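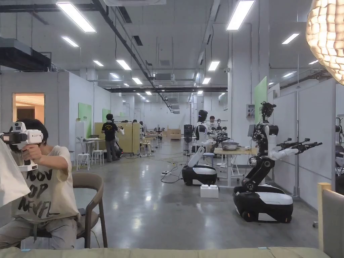
About Eltlow

Hello, and welcome! I'm Evanthia Panagiotou. I started Eltlow with Mirjam Ortner, and I'm the one who writes this page, answers most of the emails and shows people round on open days. If you've come here because you're thinking of visiting us, jump down to "Coming to see us". If you'd like to know who we are first, stay with me for a bit (I do go on, sorry).

What we do

We teach robots to do ordinary jobs with their hands. Picking up a bowl, putting it down again, moving it to the other side of a table without knocking anything over. It sounds like nothing, I know! My mum still asks when we're going to do something difficult. But a bowl is shiny and curved and slides about, and a robot that can cope with one in our hall may well fall to bits over one in your kitchen, where the light is different and the table is the wrong height.

Most of our machines are the humanoid sort on wheeled bases, so arms and a head on top and no legs. We get asked about legs at every single open day. Our floors are flat, our customers' floors are flat, and wheels suit us fine.

A good part of the work is done by people, with no robot involved at all. You hold a white gripper in your hand, a bit like a chunky pistol grip with a lens at the front, and you do the job yourself with it. You grab things, turn them, set them down. Those recordings are what the robots learn from later. It's surprisingly hard on the wrist the first morning and then you stop noticing. Quite a few of our visitors like this part best, and I've seen grown adults refuse to hand the thing back.

The hall

We rent one big open space in the Premora building, 767 square metres of it, with a polished concrete floor and all the ducts and trusses on show overhead. Mirjam loved it straight away. I thought it looked like a car park, and I said so, and then we got the pale yellow partitions in and the big woven lamp and I came round to it. The sage-green seat was my choice and I'm very proud of it.

There are no closed labs. The workbenches are at the back by the partitions, the robots are out on the floor, and if you're sitting down with a cup of tea you're sitting down next to the robots. It does get noisy. We've tried quiet hours and they lasted until somebody needed to test an arm.

Who you'll meet

Mirjam looks after the machines themselves: joints, batteries, cables, and the spare parts cupboard that only she understands. She used to repair lifts and still listens to motors with her head on one side.

Rozália Barta runs the recording work with the hand-held grippers. If you have a go on an open day she'll be the one showing you how to hold it, and she's very patient, much more than I am.

Iara Arancibia writes the software that turns all those recordings into something a robot can use. She started with us as a student for a summer and stayed. She gives the short talk on open days and takes any question at all, including the ones about robots taking over the world, which she gets a lot from the under-tens.

Glykeria Chrysikopoulos deals with customers and schools. Our longest-running job is with Koutsoukos, a catering supplier who wanted help clearing and stacking in their kitchens, and that's Glykeria's doing from the first phone call onwards.

How the open days started

By accident, more or less. Koutsoukos asked if they could bring their kitchen staff to see what we'd been up to, and the kitchen staff asked if they could bring their children, and before we knew it we'd put some chairs out. We held the first proper open day on September 4, 2019, expecting a handful of neighbours from the building. The queue went down the stairs! I had to send Rozália out for more biscuits and she missed the first demonstration.

What we learnt from it was mainly that people want to stand close, and that they want to see it go wrong as well. When a gripper drops something, everybody leans in. We used to rehearse until the demonstration was perfect, and now we just run whatever the team is working on that week. Since then 773 people have signed the visitors' book, and one dog (paw print, page two).

We call the whole programme of visits Dakari, which was the name of our first robot. She's been retired to a shelf in Mirjam's corner and you're welcome to say hello.

Coming to see us

The next open day is in October. Doors open at 9 and we go on until everyone's gone home, usually mid-afternoon. It's free, but please book a place through the contact form so I know how many chairs to put out.

A few practical things:

There are power strips and cables on the floor between the robots, so please wear flat shoes and watch your step.

Stay where the person running the demonstration asks you to stand. If you'd like to go closer, just ask, and we'll stop the arms first.

Photos are fine. If you're going to put one online, check with anybody who's in it.

Children are very welcome with an adult. The hand-held grippers are a bit big for small hands, but Rozália will help them.

School groups come on separate days, with no more than 2 classes at a time. Write to Glykeria for those and tell her the age of the pupils and whether anyone needs the lift.

Working with us

We're often looking for people to do recording work, part time or full time. You don't need any technical background. Our best recorder came from a flower shop. Send a few lines about yourself through the contact form, put "recording" at the top, and Rozália will ring you back for a chat.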